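Sunday, late

Back to the spreadsheet after dinner. I have been putting this off since the Lakatos quote landed, and it has to be in by April or the money goes back into the general pot and I get to hear about it for a year.

The question on paper is simple. Do we buy a second arm setup for the cup work, or do we make do with the one bench and fix what's wrong with it? Everybody but me seems to have settled this already. I went through the day's pictures before opening the quote, trying to be fair. 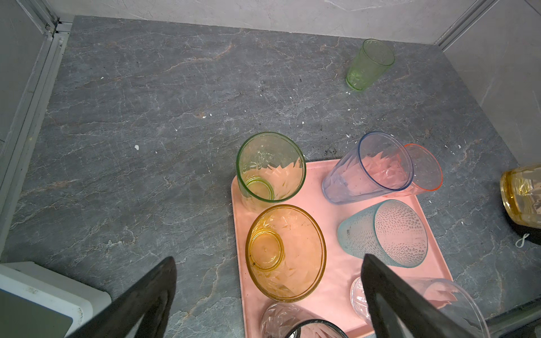
What Lakatos wants

3000 for the package. I read it twice to find out what the package was. It's the mount, the cabling, a pair of spare fingers and a year of phone support, and the arm itself is on another page with another number. Phone support from a firm that took three weeks to answer an email. I crossed that line out and wrote "ask price without."

Grellitz is cheaper on the first page and I don't trust it. 2000 flat, then shipping, then a "commissioning visit" with no price next to it at all. I have been through one commissioning visit in my life. A man drank our coffee and updated the firmware, and we spent the rest of the week putting it back the way it was.
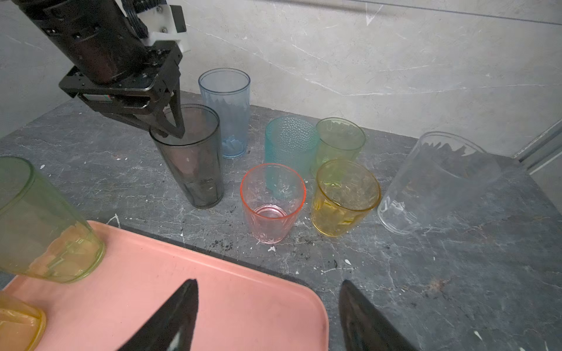

What bothers me more is that neither quote says a word about the things we handle. Both sales sheets show a nice square box being lifted off a nice flat table. We have clear plastic, green plastic, smoke-gray plastic, dimpled ones, faceted ones, tall ones, short wide ones. If a supplier can't tell me how their fingers do on a tapered see-through cup, then I don't see what the money is for. I asked Grellitz that on the phone and was told the system was "object agnostic." Wrote that down so I can be annoyed by it later.

The small stuff is missing from the budget too. I had 69 down for consumables and I can't remember where I got it. It doesn't cover replacement cups. It certainly doesn't cover somebody's time to wipe the counter, and there are white flecks and dark grit on it that I'd want gone before I believed any comparison between two machines. 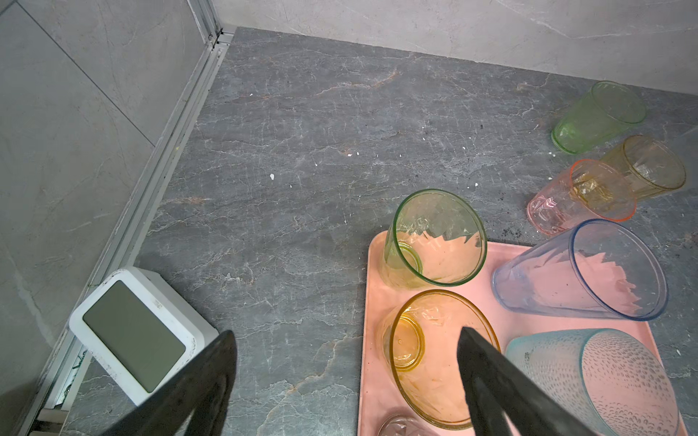 Cups on and off the pink tray, gray counter.

Then there's Grillow, the planning software, 54 a month, which was sold to us as the thing that would stop us needing spreadsheets. I am writing this with the spreadsheet open. Cancel it, or at least find out who logs in. My guess is it's only me, and only to export.

Getport still hasn't sent the lead time. Without that I can't say which side of the deadline a delivery falls on, and I refuse to make up a date again. Last year I made one up and it got quoted back to me in a meeting as a promise.
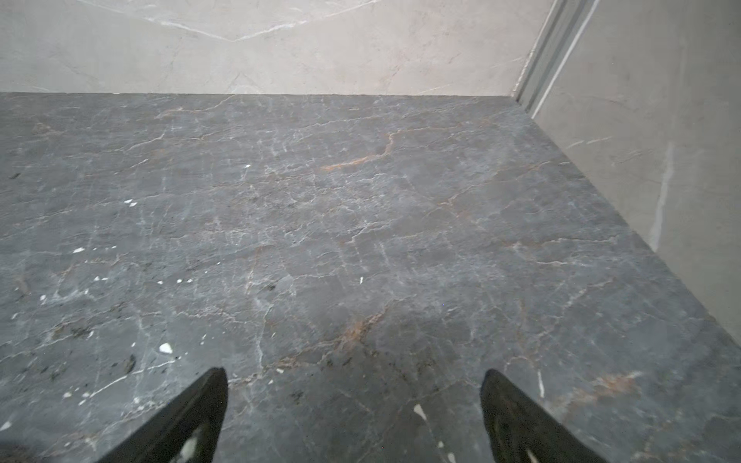 So, where I am at half past ten: no second arm this round. Ask for a loan unit from whichever of the two will lend one, with our own cups, on our own counter, and let them leave the square box at home. Put the consumables line up to something I can defend. Keep the rest back.

I expect to be told I'm being negative. Fine. Call Getport in the morning, before the coffee.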